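Kedilden Community Kitchen: Equipment and Supervised Meals Grant
Progress report to the Birnard Fund
Submitted July 23, 2024
Prepared by Miłosz Sikora, project lead

1. Purpose of this report

This report covers the second period of the grant awarded to the Kedilden Community Kitchen for children's tableware, washing-up equipment and storage. It sets out what has been purchased, how the tableware is being handled between meals, what has been spent, and what remains to be done before the closing report.

2. Tableware and handling

The children's dishware is now in regular use. Each place setting consists of a plate, a bowl and a cup, which are nested and carried on a tray between the dish rack and the serving area.

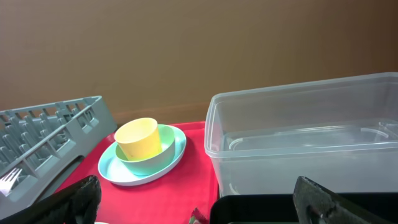
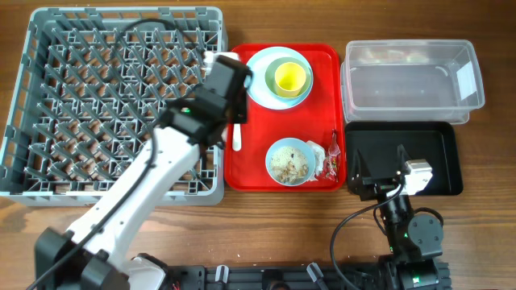

A place setting stacked on its red tray, next to the gray dish rack.

Wojciech Gajewski has asked that the nesting order be kept the same at every meal, with the plate at the bottom and the cup on top, as the younger children have learned to unstack their own settings and are confused when the order changes. He would also like the forks to be handed out separately, after the children are seated. Both requests have been accepted and will be written into the kitchen instructions.

The choice of nesting pieces was made in the original application on grounds of shelf space. The cupboard in the serving area is shallow, and the previous tableware, a mixture of donated pieces in several sizes, could not be stacked to any useful height. A full setting now takes up the width of one plate. The time saved in laying tables has not been measured, and no claim is made for it in this report.

3. Washing and drying

The washing-up routine was revised during the period. Plates are placed upright between the pegs of the rack, bowls are tilted with the open side down, and cups go in last along the edge. Cutlery was at first dried in the same rack as the dishes. This has proved unsatisfactory, as small forks slip down between the pegs and are missed when the rack is emptied. A separate cutlery holder has been ordered from Traltier and is expected before the autumn session.

Trays are washed by hand and wiped dry before the settings are returned to them. Staff have been reminded not to stack trays while damp. Storage boxes with lids have been assigned to spare pieces, and each box is to be labeled on the short side so that the label can be read when the box is on the shelf.

4. Attendance and meals

The kitchen served 3,022 meals in the reporting period. The supervised lunch table, for which the new tableware was bought, has 20 places. Demand was steady through the spring and fell off at the start of the school vacation, which is the usual pattern at Kedilden. The lunch table will pause in August while the floor of the serving area is resurfaced. This work is paid for by the building owner and carries no cost to the grant.

5. Expenditure

Spending on tableware and drying equipment is complete except for the cutlery holder. A balance of $445 remains in the equipment line. The balance arose when the supplier, Tomaszewski, applied a discount for a single delivery in place of the staged deliveries described in the application.

We request the Fund's approval to use this balance as follows:

Replacement cups and bowls, to be held as spares
The cutlery holder from Traltier
Additional lidded storage boxes for the serving area

No transfer between budget lines is involved. Invoices for all completed purchases are attached as Annex A.

6. Matters outstanding

There are 2 items carried over from the previous report. The written kitchen instructions are in draft and will be finished once the cutlery arrangements are settled. The shelf above the sink has been repaired but still sits lower than planned, and the tallest storage boxes do not fit under it. We are considering whether to raise the shelf or keep those boxes in the hall cupboard.

The revised instructions will be tried with the full lunch table when it reopens in September, and the results will be given in the closing report. Questions on the expenditure section should be sent to Miłosz Sikora at the project office.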